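# The bathroom that teaches a robot to reach

On a good evening at the Puvwood lab, a computer will furnish several hundred rooms before anyone has finished their tea. A kitchen with a cupboard door halfway up the wall. A hallway papered in something your great-aunt would have liked. A bathroom tiled from top to bottom in hexagons, with the hexagons three times too big on one side. Then it drops a robot into each of them and asks it to get on with the job.

I went to Puvwood expecting to hear about better hands or faster motors, and came away talking about wallpaper. The group there has spent two years on a method they call Zandum, and the idea behind it is lovely and a bit mad: if you want a robot to cope with a real house, train it in houses that make very little sense.

The trouble they set out to fix is an old one. Robots that learn in simulation can practise day and night without breaking a single cup, but they pick up bad habits. Give a learner the same beige room a million times and it starts to lean on the beige. It learns that the handle is the dark patch near the bright patch, or that the floor is whatever has stripes. Move it to a room with different stripes and it reaches confidently for thin air (I have seen the videos, and they are painful to watch).

People have shuffled colours and lighting to get round this for years. Zandum goes further and shuffles scale and placing as well. A pattern may be stretched on one surface and shrunk on the next. Furniture turns up at odd angles. The learner sees all this from a viewpoint just behind its own gripper, so the two fingers are nearly always in view, and they are the one thing in the picture that can be trusted to stay the same.

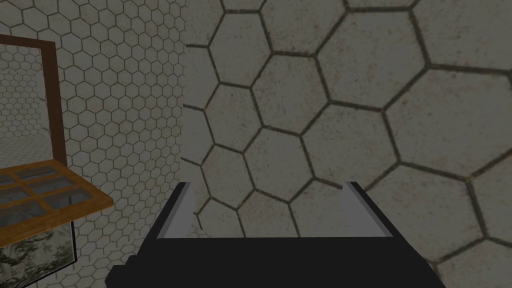
That last point matters more than it sounds. Tile size is a cheap clue to distance: small tiles far away, big tiles close up. In an ordinary simulated room the clue works so well that a learner will use it and ignore everything else. In a Zandum room the clue is sometimes right and sometimes a flat lie, so the learner has to find something sturdier. What it seems to settle on is how things shift against its own fingers as the arm moves. The team never told it to do that!

The main test ran in February, on a real arm in a real flat that the lab rents in Tandville. Two versions of the same learner were put through the same reaching and grasping tasks. One had been trained in tidy rooms, the other in 801 of the strange ones. Each got 719 tries at the work, spread over every room in the flat, with mugs, door handles, a towel rail and a very slippery bar of soap among the targets.

The tidy-room learner managed 416 of them. The Zandum learner failed only 107 times, which leaves it with well over 600 clean grasps on objects it had never met outside a simulator. Both had the same training time and the same arm. The only thing that changed was the decorating.

I should add some caution, and the team is quick to do so too. It was one flat and one arm. Most of those 107 failures involved mirrors, and the new learner was still happy to reach for a mug's reflection if the real mug was out of view. Glass is hard as well. The simulated rooms do have mirrors and panes in them, but the way light behaves in a quick computer drawing is a long way from a steamed-up cabinet door on a winter morning.

There is also the question of how strange is too strange. Early on, the group let the generator do whatever it liked, and the learner got worse. With every surface shouting at once it stopped making progress and waved about in the middle of the room. The fix was a second program, Laskowska, which watches how the learner is doing and turns the oddness up or down to suit. It starts with rooms you could almost live in, and the giant tiles come later.

Laskowska is the part I find most exciting, and it gets the least space in the group's write-up. It could in principle sit on top of other training methods, including ones for walking robots, where a misread floor costs a good deal more than a dropped mug. A small trial on stairs is being set up now. The generator has already begun making staircases for it, and the few I was shown had carpet on the ceiling.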